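Tuning the grasp-hold check in Plarnach

Ifor Lougher
Last updated June 30, 2024

This page covers the grasp-hold check in Plarnach, our pick-and-place stack. It assumes you have a working install, a calibrated fixed camera and an arm that already moves under the Fidden planner. If the hand-eye calibration is older than your last camera move, redo it first. Nothing below will compensate for a bad transform.

The hold check runs after the gripper closes and before the planner is allowed to start the transfer. It combines two signals: the finger gap reported by the gripper driver, and a segmentation mask taken from the fixed camera in a region below the wrist flange. Both have to agree before the state machine leaves GRASP_CLOSED.

Step 1. Record a baseline

Close the gripper on nothing and log the finger gap for 500 samples. Run:

plarnach hold baseline --samples 500 --out empty.yaml

Open the file and look at the spread. A wide spread usually means the driver is reporting commanded position instead of measured position. Set feedback: measured in gripper.yaml and record again.

Step 2. Set the settle time

The default is 400 ms between the close command and the first reading. Rigid parts tolerate much less. Soft or irregular items need the full value, as the fingers keep creeping inward while the material compresses. Leave the default alone until the rest of the check is stable.

Step 3. Define the mask region

The region is a box in the gripper coordinate system, projected into the camera image at each check. Its lower face needs to sit well below the fingertips. A region that stops at the fingertips works for cubes and fails for anything that hangs.

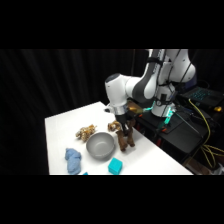 Irregular item in the gripper, with two lobes hanging below the fingers near the table surface.

With an item like this, a short region clips the mask and the centroid ends up too high. The planner then underestimates the carried envelope and may route the load through the rim of a bowl. Extend the region downward until the whole item is inside it, then check that neighbouring objects on the table are not being picked up as well. If they are, turn on depth gating:

hold:
 region_mode: projected
 depth_gate: true
 min_mask_px: 207

Do not lower min_mask_px to make a failing item pass. Check the exposure first. Dark grippers and brown or black items segment poorly against each other, and a small change in colour balance can cost you half the mask.

Step 4. Pass the envelope to the planner

Fidden treats the carried item as a convex hull attached to the wrist link. Set attach_source: mask to build the hull from the hold check. Add a padding value of 12 mm for soft items, which can swing during the transfer. The lift segment is planned with the hull already attached, so contact between the hull and the tabletop will be reported as a start-state collision. Allow that one pair explicitly:

allow_contact: [held_item, table]
allow_until: lift_clear

Leave all other pairs enforced.

Step 5. Replay before running live

Use the Nunia log viewer to replay a recorded session against the new settings. Filter on hold.result and step through each disagreement between gap and mask. Gap true with mask false is nearly always a region problem. The reverse case generally means the item is beside the fingers and not between them.

Known issues

Builds from May ignore allow_until and keep the contact pair open for the full transfer. Update before using Step 4.

The Maddocks driver drops its first reading after a reconnect. Cycle the gripper once before recording a baseline.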